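PRUKHOLM PICTURES SETS RELEASE FOR HEIST COMEDY "CISTATAU"

15 June 2021

Prukholm Pictures will release Cistatau, a heist comedy in which two retired safecrackers rob the only bank that ever turned them down for a loan. It opens on 14 screens, which the studio is calling a nationwide rollout.

The film runs 100 minutes, down from the 162 shown to a test audience in May. Most of that audience stayed. 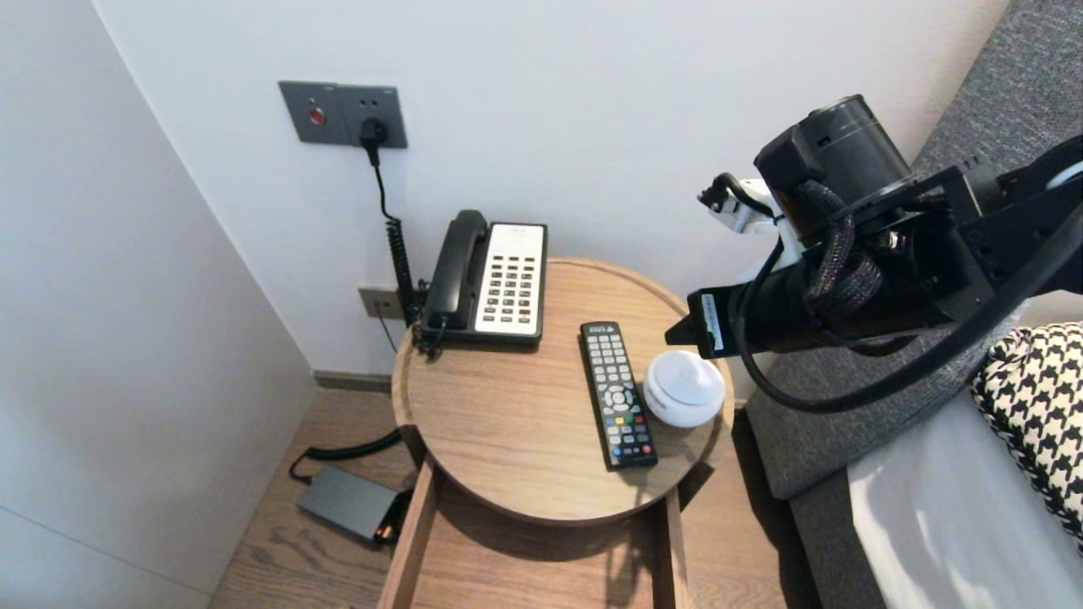
Distributor Norano has also picked up the streaming rights, and the score, by the brass band Nzioka, will be sold separately to anyone who asks. A sequel is in development, pending interest in the first one.

Press screeners are available on request from the Prukholm publicity office.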